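Bamboo Sleeping Mat, Tan with Pink Edging

Item 746 in the Festdale house list. Updated July 31, 2025.

We have been putting woven bamboo mats on our beds for a few summers now and I still get happy every time one comes out of the cupboard. They are thin, they are smooth, they weigh very little for their size, and on a sticky night they are so much nicer to lie on than a padded cover (I say this as somebody who was sure they would be like sleeping on a fence). The one on this page is the Lotton bed mat, the version with the pink fabric border, and it has become the one most people ask for.

**What it is**

A flat mat of narrow bamboo strips, woven close and finished along the edges with a sewn pink binding. It goes on top of the mattress in place of a sheet, or over a sheet if you like a little give underneath. The bamboo side is the side you sleep on. The color is a plain warm tan that gets slightly deeper over the years, and ours have all done this evenly, even the ones near a window.

**Sizes we keep**

| Size | Width | Length | Stock number |
|---|---|---|---|
| Single | 900 mm | 1900 mm | 746-S |
| Wide single | 1144 mm | 1900 mm | 746-W |
| Double | 1400 mm | 1900 mm | 746-D |

The wide single is an odd measurement, I know. It was cut for the older beds in the Demby rooms, and then people with ordinary beds started borrowing it for the floor and liked it, so we kept ordering. If your mattress falls between two sizes, take the smaller one. A mat that hangs over the side gets bent every time you sit down on it, and the strips near the border are the first to crack.

**Not only for sleeping**

I use mine as a laundry table at least as often as I sleep on it! A firm, flat mat makes a bed a very good place to sort clothes. You can pull a long pair of pants or tights out straight across it without the cover bunching up underneath, and there is enough space to have one pile going while you start the next. Small pieces stay where you put them. Lint comes off with a quick wipe, and black clothes (the worst for this, at least in my house) don't pick up fluff from the surface the way they do on a fleece blanket.

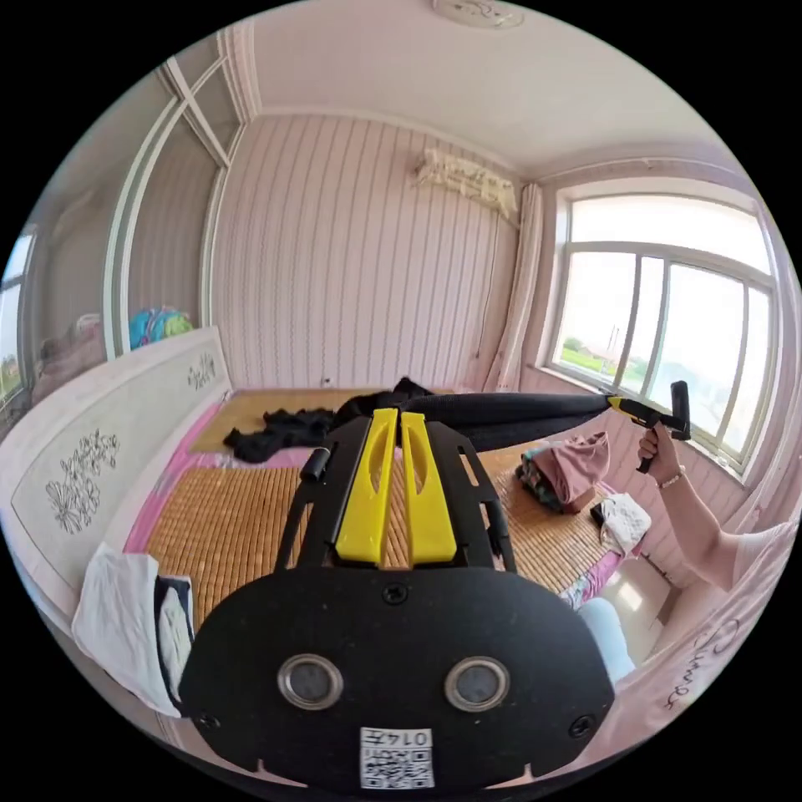

**Rooms and Linens Team, Festdale House**

The pink edging looks lovely against striped pink wallpaper and a white headboard, and it sits just as well with a stack of folded clothes on it as it does with a pillow. We do get asked if the border comes in other colors. Lei, who make a very similar mat, have a green one and a plain brown one, and we had two of the brown on trial in April. They were good mats, a touch stiffer, and the binding was narrower. For now we are staying with the Lotton because the wider edge has held up better when the mats are dragged on and off beds.

**Using it the first time**

Unroll it and leave it flat overnight. It will want to curl at both ends — put a folded blanket on each end and it settles by morning. Wipe the bamboo with a cloth wrung out in warm water, then go over it again with a dry one. There is a light grassy smell for the first few days. I love it, others don't, and an open window clears it.

**Care**

- Wipe down weekly in summer with a damp cloth, always along the strips.
- Dry it flat or hung over a wide rail, in the shade. Strong sun makes the bamboo brittle.
- No washing machine, no soaking, no bleach.
- Warm iron on the binding only, with a cloth over it, and keep the iron at least 30 mm from the bamboo.
- Roll it for storage with the bamboo side facing out. Please don't fold it.
- Keep it somewhere airy. A plastic bag will give you mold by spring.

A loose strip can usually be eased back into place with a blunt knife. If one has snapped, snip the broken end close to the weave and rub it lightly with fine sandpaper so it doesn't catch on clothes. Mats with more than a few snapped strips should come back to us.

**Good to know**

The surface feels cool when you first lie down, and with air conditioning on it can feel properly cold — a thin cotton sheet over the top fixes that. Long hair can catch between strips on a brand new mat; this gets better after the first couple of weeks of wiping. The mat is also a bit slippery under a cushion, so if you read in bed, prop the cushion against the headboard.

**Borrowing and replacing**

Mats go out with the summer bedding and come back with it. To get one sooner, or to swap sizes, leave a slip at the linen room with your room number and the stock number from the table. Replacement binding is kept in pink only, under 746-B, and we will sew it on for you if you bring the mat in rolled and dry.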